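Explore > Machines > Robots that tidy

Animals | Space | Machines | Try it

How does a robot know what to do with a jar?

It runs on software – a huge set of instructions! One part looks at the camera pictures and hunts for shapes and colours. A round red lid is a brilliant clue.

Next comes the planner. It works out a path for the arm, in lots of tiny steps, so nothing gets bumped. Then the control part tells each motor how far to turn. Clever, isn't it?

Try being a planner yourself: can you guide a blindfolded friend to a cup in just 16 words?

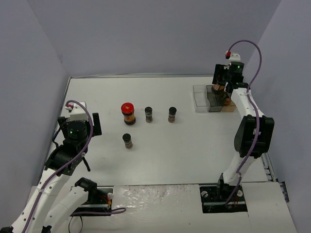
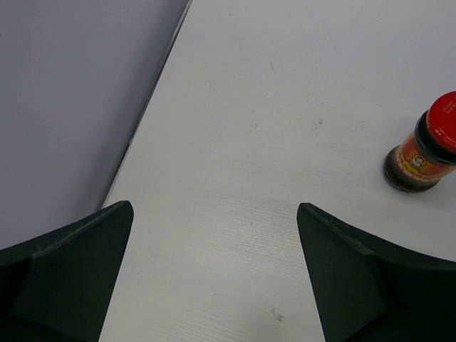 Spot the red lid in both pictures!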